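E-Commerce Operations, Unit 6: Discount Codes and Cart Rules
Handout for the session on Wed 29 July

Read this before class and bring your Pritden test store login. Unit 5 (shipping zones) is assumed.

1. Terms

A cart rule is a condition plus an action. The condition is checked each time the cart changes. The action changes the total, the shipping fee or the contents of the cart. A discount code is a cart rule that stays off until the shopper types something in.
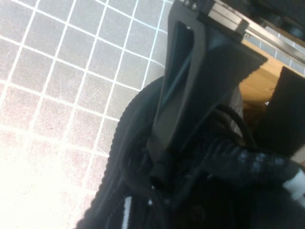

Fig. 1. Gray floor tile with white grout.

2. Fixed and percentage discounts

A fixed discount takes the same amount off every qualifying cart. A percentage discount grows with the cart, so set a cap. In the Pritden back end the cap field is blank by default, and blank means no limit.

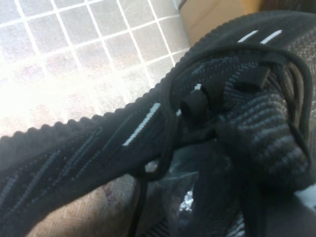

Decide whether the minimum spend is checked before or after tax. Most complaints in the Tarigan case came from this setting. The store advertised 15 percent off orders over $100, and carts that passed with tax included were refused at checkout.

3. Stacking

When two rules apply, the one with the lower priority number runs first. Order matters if one rule is fixed and the other is a percentage. Work both orders by hand for a $100 cart with $15 off and 15 percent off. You should get $72.25 and $70.

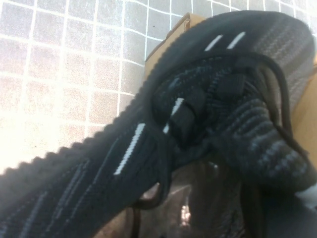
To block stacking, mark the rule as exclusive. An exclusive rule stops anything with a higher priority number, including free shipping.

4. Reading the report

The Tarigan export from January lists 2,064 codes issued and 1,609 redeemed. Redeemed means the order was paid. Codes entered in abandoned carts are in a separate column, and returns are not subtracted.

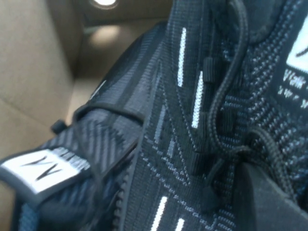
Fig. 2. Black knit sneaker, white reflective stripes.

5. For next time

Build one exclusive rule and one capped percentage rule in your test store. Export both as CSV and upload them to the Unit 6 folder. Lab groups can have up to four students.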